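Why does metal feel so cold?
By Najwa Sabbagh
Nov 29, 2019

If you have ever sat down on a metal bench in December, you will know the feeling I mean. Brrr! It goes straight through your trousers and makes you jump up again. But if there is a wooden bench next to it, and you try that one, it doesn't feel nearly so bad, even though both benches have been out in the same chilly air all night long.

So is the metal bench colder? You would think so, wouldn't you? I certainly did when I was small, and I used to argue about it with my grandfather all the way up the 73 steps at Drondcombe station, which have an iron handrail on one side and a wooden one on the other. If you put a thermometer on each rail before the sun came up, though, you would find they were very nearly the same temperature.

The secret is in your hand. Your body is warm, and heat always likes to travel from a warm thing to a cooler thing. When you touch the rail, some of the heat in your fingers moves into it. Wood is slow at passing heat along, so the little patch under your fingers warms up and stays warm. Metal is very good at passing heat along (grown-ups say it is a good conductor), so the heat from your fingers rushes off down the rail, and more heat has to follow it. Your skin notices all that heat leaving, and it tells your brain, "Cold!"

You can try this at home. Leave a metal spoon and a wooden spoon on the kitchen table overnight, well away from any heaters. In the morning, shut your eyes, ask somebody to mix them up, and touch the handles one after the other. I think you'll know at once which is which! 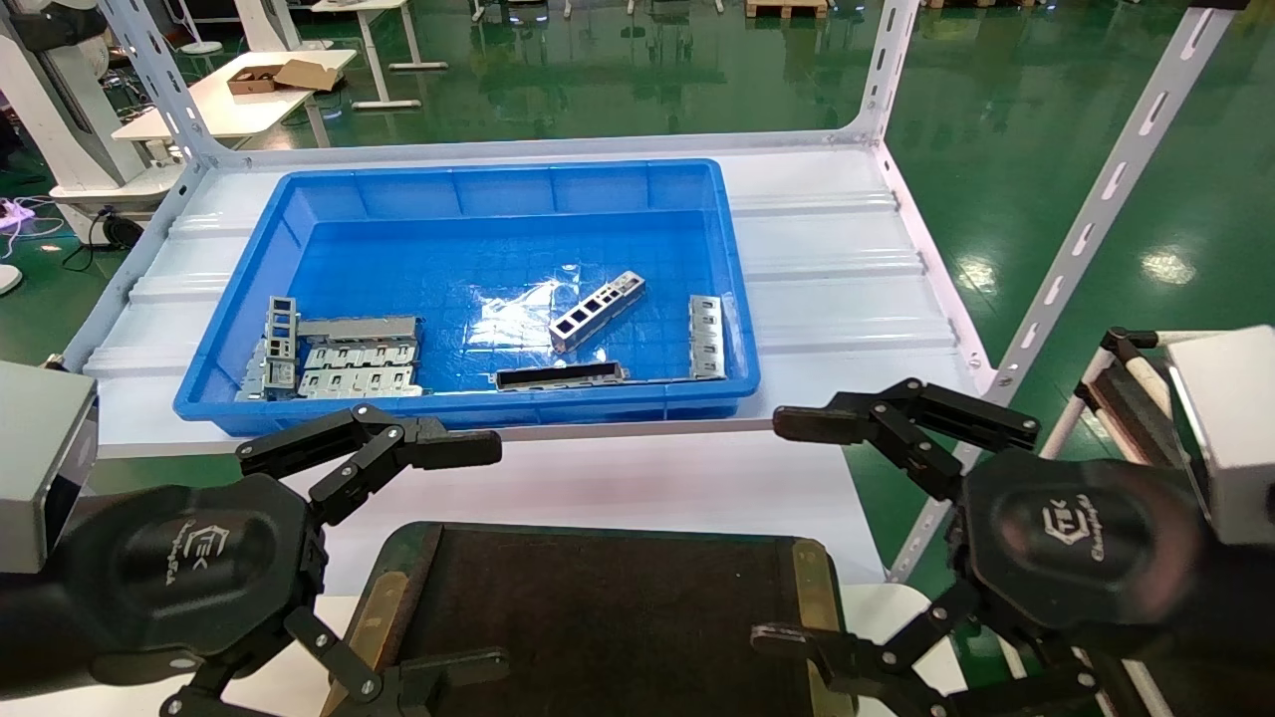
Materials and What They Do

Metal and plastic often turn up together, like the metal parts in a blue plastic tray. Plastic is slow at passing heat along, a bit like wood, so plenty of saucepans have plastic handles. The pan gets hot quickly and cooks your beans, while the handle stays much kinder to the person holding it.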